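Cream tabletop looks dirty again a day after cleaning
Posted in Furniture Care by Leanne Rowbotham, Aug 6, 2026

I bought a big cream table from the Brimen outlet in July and use it for sewing and cutting out patterns. The top never looks clean. I wipe it with Florko spray and paper towels, it looks fine for an hour, and by the next morning there are smudges again. I paid $400 for it and would like to keep it a while. Is the finish bad, or am I using the wrong stuff? It doesn't feel sticky.

3 replies

Neville Sugden
Wrong stuff, most likely. Spray polish leaves a thin film, and on a pale top the film grabs dust and shows every hand mark. You have to get the old film off before anything else will help.

Put 2 drops of dish soap in a bowl of warm water. Use a cotton cloth, wrung out hard, and go over the whole top in straight lines. Change the water when it turns gray. Then go over it again with plain water and dry it right away with a second cloth. I had to do ours twice before the cloth stopped dragging.

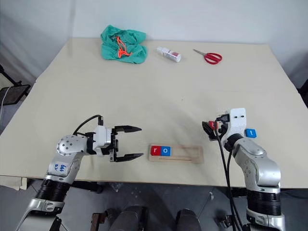 Pale tops are harder to judge than dark ones. Under a ceiling light they can pass for clean, and then you sit down by a window and find out otherwise. Light dust and faint smudges on a cream top, like the ones in the photo, are what I would try a cloth and soapy water on first. If a mark is still there after it dries, rub it gently with a little baking soda paste, but try that on the underside first – some finishes go dull.

After that, a dry microfiber cloth every couple of days and no spray.

Wayne Crabtree
Just get a tablecloth.

Yvonne Crabtree
A tablecloth is no good for cutting patterns, Wayne. Leanne, check your hand cream too. I quilt, and mine was leaving marks wherever I rested my wrists. I switched to putting it on at night and the table stayed clean a lot longer. Fabric lint is the other thing. Shake out new cotton before you lay it down, or wash it first if you were going to anyway.

I would skip the baking soda unless you know what the finish is. My sister took the shine off a shelf that way.

Leanne Rowbotham
Thanks. I did the soap and water and the cloth came up gray three times. Will leave the spray in the cupboard and see how it looks next week.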